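Home | Kitchen | Laundry | Packing & Travel | Workshop

Getting the house ready before a flight

By Leonie Mayrhofer

Start with the refrigerator two days before you leave. Eat or freeze whatever won't keep, and don't buy more milk. Wipe the vegetable drawers and leave them open a crack if you are switching the refrigerator off.

Empty the trash on the way out, including the bathroom bin. Run the dishwasher the night before an early departure, then prop the door open so it can dry. Pour a glass of water down any drain that is rarely used.

Turn off the water at the main valve if you will be gone more than seven days. Unplug the toaster, the kettle and the coffee maker. Leave the router on if your thermostat needs it.

Weigh your bag on the bathroom scale – first yourself, then yourself holding the bag – and subtract. Check the limit for each airline on the ticket, as a connecting carrier may have a lower one. Liquids go in a zip bag at the top of your carry-on.

Keep a printed copy of the itinerary by the phone for whoever is watching the house. Write the flight numbers on it and the local arrival times.

Last of all, walk through every room and check the windows and doors.
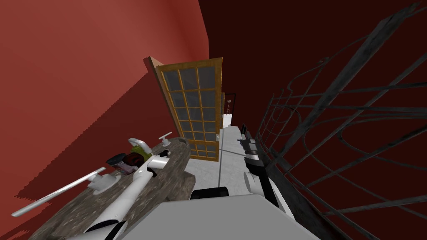
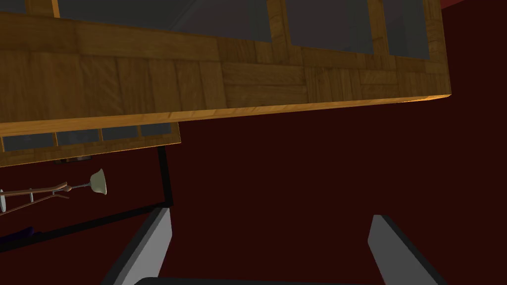 Glass panes and wood, seen indoors.

1000 shares | 2 comments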